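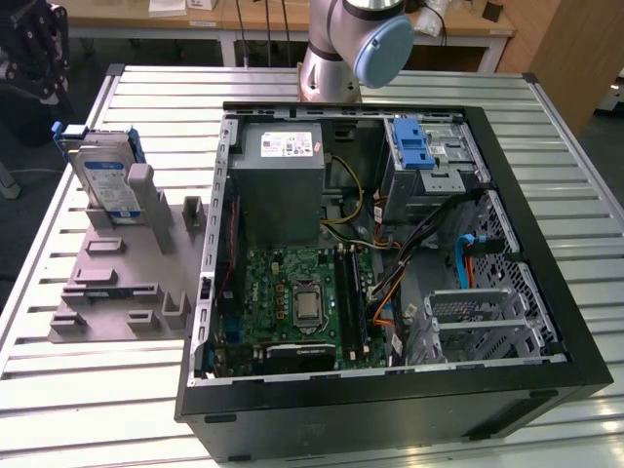 Figure 4. Tower on its side, side panel removed, power supply at upper left.

4. Opening the case and checking the inside

Allow 60 minutes the first time. You need a Phillips screwdriver, a flashlight, a soft brush and a small dish for screws.

CAUTION: Shut down the computer, switch off the power supply and unplug the power cord before you start. Never open the power supply itself. It can hold a charge after it is unplugged.

4.1 Opening the case

1. Disconnect the monitor, keyboard, network cable and anything else plugged into the back.
2. Press the power button once and hold it for a few seconds.
3. Lay the tower on a firm, level surface with the removable panel facing up.
4. Take out the panel screws and put them in the dish.
5. Slide the panel toward the back of the case and lift it off.
6. Touch bare metal on the inner frame before you reach for any part.

Note: The inner frame has small holes and tabs along the rim. The panel hooks into these when it goes back on. Check that none are bent.

4.2 Finding the main parts

Turn the case so that it matches Figure 4. The motherboard is the green board below the power supply. The processor socket is near the center of the board, held by a silver bracket, and the memory slots are to the right of it. The expansion card lies across the bottom of the board. The optical drive bay is the metal cage at upper right, with a blue latch on its left side.

Take your own picture before you unplug anything. Cable colors vary from one machine to the next, so do not rely on ours.

4.3 Checking cables and memory

1. Follow the yellow and black power wires from the power supply and press each plug home.
2. Check both ends of each SATA cable. A cable should curve gently – if it is folded flat, replace it.
3. Open the latches at the ends of a memory slot before removing a module. Hold the module by its edges.
4. To refit it, line up the notch, then push down evenly until the latches close.
5. Brush dust away from the slots and the vent holes in the drive bay.

CAUTION: Do not touch the processor or loosen its bracket during this check. Processor work is covered in section 14.

4.4 Closing up

1. Look for loose screws inside the case.
2. Move any cable that lies across the rim.
3. Hook the panel into the frame, slide it forward and refit the screws. Finger-tight plus a quarter turn is enough.
4. Stand the tower up, reconnect everything and switch on.

If the computer does not start, unplug it and repeat 4.3 from step 1.

Section revised by Gholamreza Tabrizi, Tunddale workshop, Sun 20 October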